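Jan 25, 2023
Villalba cell, gripper fault log

Gripper dropped out again during the pick runs. Seventh... no, counting from the December rebuild this makes 7 dropouts, all on the close command. Arm stays enabled, Telta controller reports finger position lost, and the fingers hold where they are until the power is cycled.

Ran 200 open/close cycles with the arm parked. No fault. Ran 30 more with the wrist rolled toward the table and got the dropout twice, both near the end of roll travel. That points at the wiring and away from the finger drive.

Stopped the arm over the table in the pick approach, fingers slightly apart, bottle and pen left where they were.

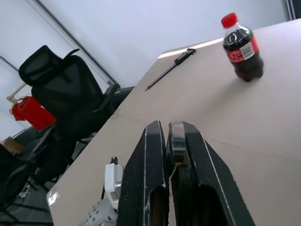

Wire at the fingers

The short amber wire curls across the gap just below the grey insert on the right finger. It should not be in the gap at all. The routing sheet from Endari takes it behind the finger, and the sheet was not followed at the rebuild. With the fingers closing on anything narrow, the wire can be pinched. I have not shown that this causes the dropout — continuity was good at rest, and I did not probe it with the wrist moving.

Safety

The worse problem is what the controller does next. On the second dropout the Fostik sequencer carried on to the lift move with no valid finger position. Nothing was held at the time. Lift must be interlocked on position valid. Until that is in, speed is capped at 14 percent and no one reaches past the table edge with the arm enabled.

To do

Reroute the wire per the sheet and tie it down clear of the gap.
Repeat the roll test with a meter on the line.
Add the interlock, then force a dropout to check it.
Leave the cell tagged out overnight. Key is in the Telta cabinet.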